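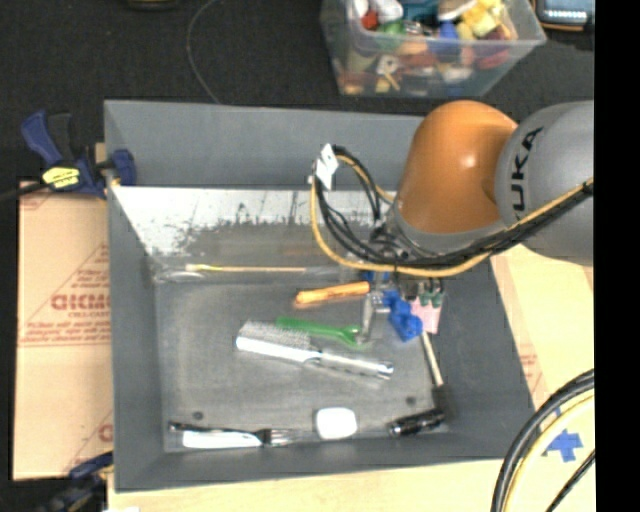 A KUKA robot arm reaches into a grey bin of small household objects.

Musicians press for cheaper touring permits at hearing

Members of the band Hubáček told a parliamentary culture hearing in Pramden that the cost of touring paperwork is keeping smaller acts at home.

The four-piece, best known for the album Seltero, were among the witnesses called to the afternoon session, which looked at how performers move equipment across the border. The band's written statement said they paid 890 euros in permit fees and customs guarantees for a run of six club dates last spring, before fuel or rooms.

"We can sell out a place that holds 139 people and still go home owing money," the statement said. "The form asks for the weight of every cable. We have filled it in wrongly twice and been turned back once."

The hearing was asked to consider a single yearly permit for groups carrying less than 100 kilos of equipment – a limit that would cover most acoustic acts but few rock bands. Hubáček said the figure was too low and asked for it to be set by the number of performers instead.

A customs official told members that the present form takes an office 60 minutes to check and that staff would welcome a shorter one. The official did not support dropping the guarantee, saying it had been put in place after instruments were brought in and sold without duty being paid.

Venue owners from Ostness also gave evidence. They said foreign bookings had fallen for three years running and that two clubs near the harbour had stopped putting on live music on weeknights. One owner said agents now ask who will deal with the paperwork before they ask about the fee.

Not all members were persuaded. One asked why public money should be used to help bands play abroad when rehearsal rooms at home were closing. The band replied that they were asking for a simpler form and a lower charge – no grant was involved.

The session lasted until shortly after 5pm. A report with recommendations is expected in November, and written evidence can be sent in until the end of next month.

Hubáček play the Ostness town hall this weekend. Tickets are still available at the door.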